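Notebook, glue and finishes bench, May

Hide glue, batch 7

Soaked the Kovska granules overnight in cold water, then brought them up in the double boiler. Cormac Brophy says the pot is running hot. Cormac says this every spring. Put my own thermometer in next to his and they disagreed by 10 degrees, so now we have two opinions and no temperature.

Went with mine. Glue came off the brush in a decent string, skin forming on top after a few minutes. Smell: same as ever, wet dog in a library.

Test joints

Maple to maple, rubbed, no clamps. Maple to spruce, clamped lightly. Left both sets on the rack by the window until 4 pm, at which point I found that Bit-na Kang had already broken one to see if it was done. It was not done. She has written "sample lost" on the sheet, a generous use of the passive voice.

The remaining maple pairs tore wood before the glue line gave, all but one. The odd one had a starved joint along one edge. My fault - I stopped to argue about thermometers and the glue gelled.

Spruce pairs still on the rack. No opinion yet.

Stock

736 g of granules left in the Nurkbridge tin. The Grollard stuff is older and clumpy, use it for sizing only.
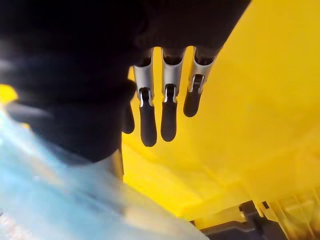 Next

Check both thermometers in ice water. Loser goes in the drawer.

Repeat the spruce set with 16 minutes' warming on the wood first.

Ask Bit-na for the broken halves, if she kept them.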